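February 2020

Wednesday, and the first proper day back at the big grey bin after the move, so I have written rather more than usual. Bear with me, or skip to the end where the list for next time is.

I spent the best part of the morning going over the bin itself. We have had it long enough now that I think of it as a bit of old furniture, like a kitchen table that everyone has chopped onions on, and I felt it deserved a look before we start the new round of sorting sets for Fudia. The tall back wall is still perfectly sound. I pressed along the top with both hands and leaned on it a bit (more than a bit) and it doesn't give. The low front wall is as handy as ever for reaching over, and I would be very sorry to lose it if Sarantis offer us one of their deeper bins, which they have hinted at twice now.

The floor has taken the brunt of it. I wiped it down with warm water and a drop of washing-up liquid, let it dry, and wiped it again, and the fine scratches are simply part of it now. I ran a fingernail across a good many of them and could hardly feel any. I don't think they matter for the things we put in there, though they do hold the dust, so please do use the soft cloth and not the green scourer, tempting as it is on a Friday afternoon.

I left the marks below the back wall alone for the present. I had half a mind to scrub them, then thought it would be better to go gently and leave them for another day.
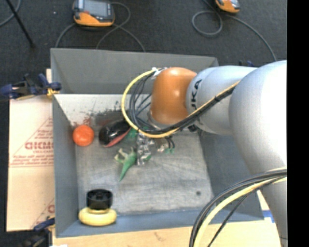

The grey bin with the orange-red ball near the left wall. Black scuffs and reddish smudges on the pale strip below the back wall.

My guess is that the reddish marks are colour rubbed off something, but that is only a guess and I have nothing to back it up. I shall try a damp cotton bud on one small patch, then a pencil rubber, and only then anything stronger. The black ones look to me like ordinary scuffs, the sort you get on a skirting board. There is a small dark round spot on the floor too, towards the lower right, which I have added to the wear sheet as well.

On to the things that go in it. The Vater box has been unpacked and weighed at last. Everything came in under 400 g, which is our limit for this set, and the heaviest was 356 g – closer than I would have liked, but fine. Most were around 230 g. I have set 3 aside because the seams were splitting, and they are on the windowsill with a note on them. Please don't tidy them away, I do want to mend them, and the fabric glue from Idavico is meant to be good on that sort of thing.

I am fond of the ball, I must say. It's such a cheerful colour and so easy to spot when one is packing up.

For next time:
Cotton bud test on the reddish marks.
Soft cloths, we are down to the last one.
Reply to Sarantis about wall height.
Mend the seams and weigh again afterwards, as the glue will add a little.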